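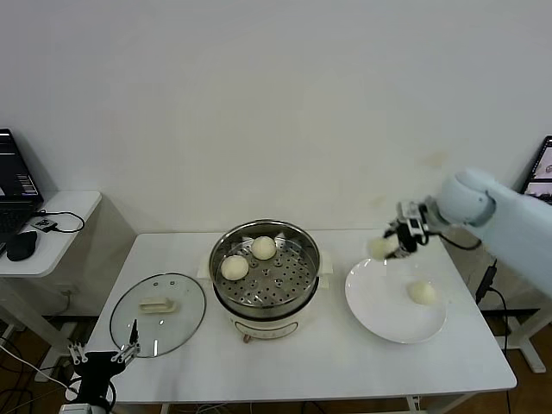 Does the Wiltetti cleansing balm need a second cleanse after it?
Depends what you had on. Bare face or a bit of tinted stuff, no. Sun cream or long-wear foundation, I'd say always, or you wake up with those little bumps along the jaw.

12 comments · 4 shares

Right, replying to Jianhua properly now, sorry all, been meaning to since January. Typing this on the train so forgive the state of it.

Jianhua Ding wrote:
> Hi everyone, newish to the list. I've been using the Wiltetti balm at
> night and the Nakamura gel in the morning. Skin is dry on the cheeks,
> oily on the nose, nothing dramatic. Two things. One, the balm leaves a
> film, even after I've rinsed for ages, and my night cream just slides
> about on top of it. Two, is the Hirkia toner worth bothering with or
> is it scented water? I can get 200 ml from the chemist in Hestotcombe
> but I don't want another bottle sat there going off.
> Also does anyone decant the balm for travelling? The tub is huge.
> Jianhua

The film first. You're using too much. I did the same with my first tub, great dollop of it. Half a teaspoon, less even. Dry hands, dry face, this matters, and work it in before any water goes near it. Then wet your fingers and keep going till it turns milky. If it never goes milky you've not added enough water. Then rinse, then a flannel. A proper warm flannel, wrung out, held on for a bit and wiped off gently. That was the bit I was missing for months.

If there's still a film after all that, the Nakamura gel over the top at night. Tiny bit. I know it says morning on the tube, ignore that, it's a face wash. Might be a bit much for your cheeks every night so see how you go, maybe just on sun cream days.

Night cream sliding about: could be the balm, could be the cream. Which one is it? You didnt say. Mine used to pill horribly over a serum and I blamed the balm for weeks.

Toner. Hmm. I've had 2 bottles of the Hirkia and wouldn't buy a third. Nice smell, bit of glycerine, feels lovely in hot weather. Did it do anything? Not that I could tell. My sister swears by it but she swears by everything. If your cheeks are dry I'd put the money towards a better moisturiser and put it on while your face is still damp. Same effect, one less bottle. If you do want to try it see if they've got the small one behind the counter, they used to.

Travelling, yes, I decant. Little screw top pot, the sort you get for contact lenses also works, one side is plenty for a weekend. Scoop it with the back of a clean spoon and not your finger. Don't leave it on a windowsill, mine melted and went grainy when it set again. Still usable but horrid, like rubbing sand on.

Somebody asked a while back about the balm and eyelash extensions, I can't find the mesage now. I wouldn't. Oil and the glue don't get on, ask whoever does your lashes.

Oh and patch test if you're switching anything, inside of the elbow, give it a couple of days.

My stop. Let us know about the flannel.

Birdie Thibodeaux

Share · 3 replies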